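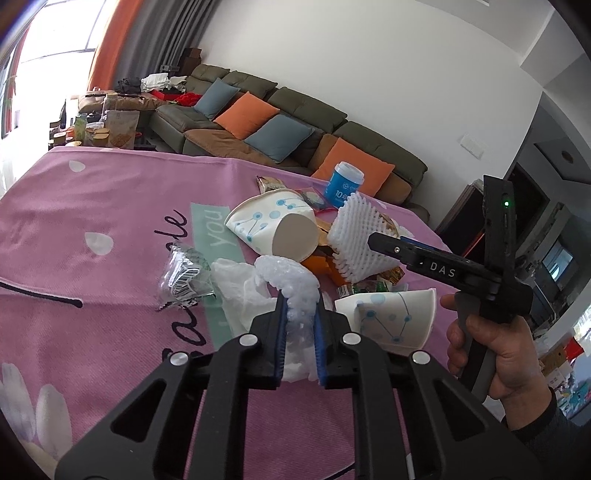 Cuaderno del taller de residuos de envase, centro de Cillon
Mayo, miércoles, sesión de tarde

Asunto: separación de envases y restos de mesa. Segunda parte del ensayo de mezcla ligera.
Responsable de la anotación: Coralie Kerslake. Presentes: Irén Boros, Valentin Ferrand. Boglárka Virág se incorpora a las 16:30.

Antecedentes

En la sesión anterior se acordó trabajar con el residuo tal como queda sobre la mesa, sin clasificación previa por parte de quien lo aporta. La mezcla incluye menaje de papel de un solo uso, envoltorio de plástico de burbujas y mallas de espuma de las que protegen la fruta. Se decidió también conservar el mantel puesto durante toda la operación y registrar las dificultades que ocasionara. La primera parte se había hecho sobre la encimera desnuda y Zsófia Bakos hizo notar, con razón, que ese supuesto no corresponde a ninguna de las salas que nos consultan.

Se utiliza el mantel rosa estampado con letras negras grandes y flores blancas. No es el del inventario, que sigue en la lavandería. Queda pendiente darlo de alta con su propia ficha, dado que ya ha servido en más de una sesión y en los registros aparece unas veces como «mantel de Irén» y otras como «rosa». En adelante se empleará la denominación «mantel rosa» en todos los cuadernos.

Pesada inicial

Masa total de la mezcla, con la báscula Vass y descontado el recipiente: 1755 g. La cifra incluye la fracción que permaneció en la bolsa de aportación y que se fue vertiendo por tandas. Se hizo una única pesada. Valentin Ferrand propuso repetirla con la báscula pequeña, pero su plato no admite el recipiente grande y se desestimó.

Tandas: 8. La última resultó más corta que las demás por agotamiento del material.

Observaciones por material

Envoltorio de plástico de burbujas. Es el material que más ocupa y el que menos pesa en relación con lo que ocupa. Arrugado, tiende a recuperar volumen en cuanto se deja de presionar, de modo que la caja de film se llenó dos veces antes de que la de papel llegara a la mitad. Conviene tomarlo por la parte más abultada y levantarlo en vertical, despacio, porque arrastra consigo las piezas pequeñas que hayan quedado debajo. En la tercera tanda salió con una malla enganchada y nadie lo advirtió hasta el vaciado de la caja. Se corrigió antes de pesar.

No se ha intentado aplastar las burbujas. El protocolo no lo contempla y el ensayo de compactación es otro, a cargo de Boglárka Virág.

Vasos de papel. Blancos, con dibujo azul de puntos y rayas. Tumbados ruedan con poco que se toque la tela; los que caen de pie se recogen sin incidencia. Se depositan en la caja de papel con recubrimiento, separada de la de papel limpio. La duda sobre si el recubrimiento interior de esta serie es de polietileno o de otro tipo no está resuelta: Pokwood, que suministró el lote, no ha contestado a la consulta. Mientras no lo haga, se mantiene la caja aparte y se rotula «papel, recubrimiento sin identificar».

Cuencos de papel. Del mismo juego que los vasos, a juzgar por el dibujo. Los rasgados se trataron igual que los enteros. Se plantea aquí una cuestión de criterio que ya apareció en marzo: si un cuenco roto deja fragmentos sueltos, ¿los fragmentos cuentan como la misma pieza? Para este ensayo, que es por masa, no tiene consecuencias. Para el recuento por unidades sí las tendrá y debe quedar decidido antes. Irén Boros redactará una propuesta de media página.

Mallas de espuma para fruta. Blancas, de retícula en rombo. Se mantienen erguidas si caen bien, y entonces son lo más fácil de localizar de toda la mesa. Aplastadas bajo el plástico ocurre lo contrario, porque blanco sobre blanco se confunden. Su destino en el esquema de Prutus no está claro: la guía las menciona en el apartado de espumas y, dos páginas después, en el de rechazo. Se han guardado en bolsa propia hasta disponer de una respuesta.

Pesada por fracciones

Papel con recubrimiento, vasos y cuencos: 900 g.
Plástico de burbujas: 400 g.
Mallas de espuma, restos de fruta adheridos, servilletas y material no asignado: el resto hasta el total, en una sola bolsa de pesada. Debió pesarse desglosado. La bolsa se conserva cerrada en el estante inferior y el desglose se hará en la próxima sesión, con la advertencia de que las servilletas habrán perdido humedad y la suma puede no cuadrar.

La masa de papel es superior a la que esperábamos. Valentin Ferrand la atribuye a líquido retenido en el fondo de los vasos de las primeras tandas, que se depositaron sin escurrir. Es una explicación razonable, aunque no comprobada. En las tandas posteriores se escurrieron sobre el cubo y se anotó con un asterisco en la hoja de báscula.

Incidencias con el mantel

La tela se desplaza hacia quien trabaja, sobre todo al retirar las piezas planas. Tras la cuarta tanda se habían formado pliegues en el lado de la ventana y hubo que detenerse para estirarla. Se sujetó con pinzas de mesa en los dos lados largos y la situación mejoró, si bien las pinzas estorban a la altura del antebrazo.

El estampado no dificulta la localización del material grande. En cuanto al pequeño, Irén Boros señala que dos veces alargó la mano hacia uno de los pétalos blancos impresos creyendo que era un trozo de papel. A mí me ocurrió una vez. Se propone no cambiar de mantel por este motivo, puesto que las salas reales también tienen manteles estampados, y dejar constancia de ello en el informe.

Quedaron dos manchas, una de ellas de fruta. El mantel se ha puesto en remojo en la pila del fondo. Ruego que no se vacíe la pila hasta el jueves.

Orden de recogida

Se probaron dos órdenes. En las tandas impares se retiró primero el plástico de burbujas y a continuación todo lo demás; en las pares, primero los vasos y cuencos.

Retirar antes el plástico despeja la mesa enseguida y permite ver lo que había debajo. Tiene el inconveniente ya descrito del arrastre, y más de un vaso acabó en el suelo. Retirar antes el papel evita las caídas, pero obliga a trabajar alrededor de los bultos de plástico y a levantar estos de todos modos para sacar las piezas ocultas. No se tomaron tiempos, por lo que no procede afirmar cuál es más rápido. La impresión de los tres presentes se inclina por el primero. Boglárka Virág, que solo asistió a las tandas finales, prefiere el segundo.

Para la próxima sesión se fijará un único orden y se cronometrará cada tanda completa, desde el vertido hasta la mesa despejada.

Cierre de la sesión

Cajas de papel y de film: vaciadas en los contenedores del patio a las 18:10.
Bolsa de mallas: estante inferior, junto a la bolsa de material no asignado. Ambas etiquetadas.
Báscula Vass: limpia y apagada. El adhesivo de la última verificación se está despegando; avisar a Zsófia Bakos.
Suelo barrido. Falta pasar la fregona en la zona del cubo.

Pendiente

Reclamar a Pokwood la ficha del recubrimiento (Ferrand).
Consultar a Prutus el destino de las mallas de espuma, citando las dos páginas de la guía (Kerslake).
Propuesta de criterio para piezas rotas (Boros).
Desglose de la bolsa de material no asignado (quien abra el taller).
Ficha de inventario del mantel rosa.
Comprar pinzas de mesa más bajas, o coser un dobladillo con peso si el presupuesto no alcanza.

Nota añadida por V. Ferrand: la bolsa de aportación que se usó para el vertido tenía un corte en la base. No creo que se perdiera material, pero la he retirado y he dejado una nueva en el gancho de la puerta. Las siguientes deberían revisarse antes de la pesada inicial.

Nota añadida por B. Virág: necesito para el ensayo de compactación el plástico de burbujas de la próxima sesión. Por favor, no llevarlo al patio. Dejarlo en la jaula grande, sin plegar y sin mezclar con film liso.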